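Darkcombe (film)

Print this article | E-mail this article
By Primo Testa
Feb 28, 2019

Darkcombe is a feature-length drama directed by Amedeo Guerra from his own script. It is set in a quarry town of the same name, over one dry summer, and follows a weighbridge clerk who finds that the company scales have been set against the drivers for years. Runs a little over two hours in the festival cut, less in the version shown later. Produced by Clurkham Pictures. Music by Kashyap.

It was Guerra's second feature. The first, Trustasa, was a comedy about a savings club and had only a short run.

Plot

Ines, a clerk, comes back to Darkcombe after her father's stroke and takes his old job in the weighbridge hut. Her father kept a private notebook of every load, written in pencil. The numbers in it don't match the company's tickets. At first she thinks he was confused. Then she weighs herself and her brother on the truck scale, with a load of sandbags, and the needle comes up short.

She takes the notebook to the foreman, Rusk, an old family friend, who tells her to go home and sleep. The notebook goes missing the same night. The second half of the film is mostly her attempt to rebuild it from memory and from what the drivers kept — fuel receipts, toll stubs, a calender one of them marked up in his cab. Rusk turns out to have signed off the first false setting himself, under pressure, as a young man.

The drivers stop work. The owner, who is never seen, only heard over the phone, offers a settlement to some of them and not to others. Ines's brother takes it. The last scene has her back in the hut, weighing a truck. The reading is not shown.

Background

Guerra wrote a first draft while still finishing Trustasa. He has said the idea came from an uncle who drove gravel, and from a scale ticket he found used as a bookmark. Early drafts had a police inspector and a love story. Both gone by the third. The inspector's lines were mostly handed to Rusk, one reason the part is so talky.

Clurkham Pictures came in on the strength of a reading held in the company's own canteen. The title was going to be Short Weight. It was changed shortly before shooting, when another project with a near enough name was announced.

Production

Shooting began in July and took 20 days, most of it at a working quarry that stopped for the crew in the afternoons only. Mornings went to interiors. The weighbridge hut was built from scratch, with two walls that could be lifted out. A second hut, just the front and a window, was put up closer to the road for the strike scenes. Continuity between the two is not perfect — the door opens the other way in one shot.

Dialog was recorded on location as far as possible. Crusher noise ruined a good part of the first week and those scenes were redubbed, with mixed results. Guerra kept the bad sound in one argument on purpose, so he says.

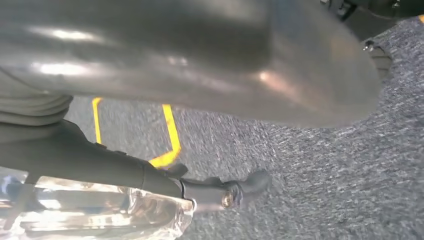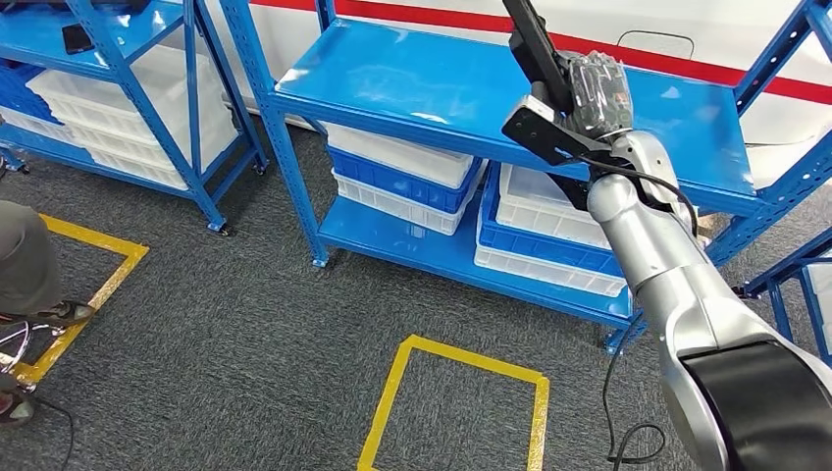

Top: curved metal with a gloss on it. Bottom: blue shelving on dark gray carpet.

The strike scenes used local extras, 72 of them, many real drivers with their own trucks. They were not given pages. Guerra told them what the company had offered, in character, and let them shout. Some of the best known lines in the film come from this, including the one about the goat, which no one had written.

The editing took longer than the shoot by a wide margin. A first assembly was close to three hours. The whole subplot of the father's hospital stay came out, then part of it was put back after a test screening where people thought he had died. He hasn't, he is in the final scene, in the chair by the window.

Music

The score is by Kashyap, who works under the one name. Mostly harmonium and low strings, and very little of it. There is no music at all in the first reel. One song, heard on a cab radio and again over the closing credits, was released seperately and did better than the film for a time. The lyric is a list of place names along the quarry road.

Release

Shown first out of competition at a regional festival, then held back while Clurkham looked for a distributor. The theatrical version is 20 minutes shorter. Most of what was lost is from the middle, the scenes of Ines going cab to cab collecting receipts. Guerra approved the cut but has not been warm about it since. The festival version has been screened a handful of times, usually with him present.

Opened on few screens and moved out of the larger towns after 2 weeks. Held on longer in the quarry districts, where it was shown in union halls with discussion afterward.

Reception

Reviews were mostly good for the performances and divided on the rest. The scene on the truck scale was singled out nearly everywhere. Complaints were about length, even in the short version, and about Rusk's confession, which runs as one long speech with barely a cut. Others thought it the best thing in the picture.

Some reviewers called it old-fashioned, a labor drama of a kind made a generation ago, with clear sides. Guerra's answer was that the sides are clear until the brother takes the money. The unseen owner was argued over as well. A phone voice, polite, a bit bored. One writer wanted a face to hate. Another pointed out that the drivers never get one either.

The ending drew letters. Viewers wrote in asking what the scale read, and Guerra has given different answers at different screenings.

Differences between versions

Festival version has the longer opening, with the walk from the bus. Theatrical version starts in the hut. The phone calls are in a different order. The goat line is in both. The brother's last scene is a few seconds longer in the theatrical print, the only place where something was added, a shot of him counting the money and then putting it away in a boot.

Related

Trustasa, for the same director's earlier work. Several of the cast appear in both, in small parts, and the savings club's office is visibly the same building as the owner's in Darkcombe.

Contact | Copyright 2019, all rights reserved | Back to top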